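Step 3: teach the grip with squishy stuff

OK, so your policy can pick up blocks. Great! Now comes the part where I lost most of November. Zsófia Orbán and I trained our first Hegyi model on 284 demos, all rigid objects, and it clamped down on everything like it was a brick.

What fixed it for us was mixing in bunches of grapes (and other lumpy things) and recording the wrist view along with the finger motor current. Log both at the same rate, please, or you'll be resampling all weekend like I was.

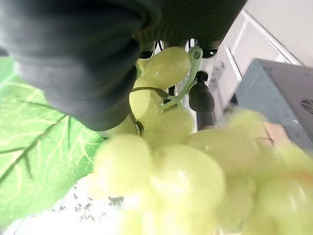

Next, open the config and set the current weight to 2. I tried leaving it at the default and the model just ignored that channel. Then collect 55 new demos, moving the bunch between each one, and fine-tune for 800 steps. Don't go longer! Mine started forgetting the blocks.

When you test, start the arm from a spot you never used in training. If it hovers and won't close, check your camera timing first (Ottó Bakos caught that one for me, thanks Ottó). Step 4 is placing things back down.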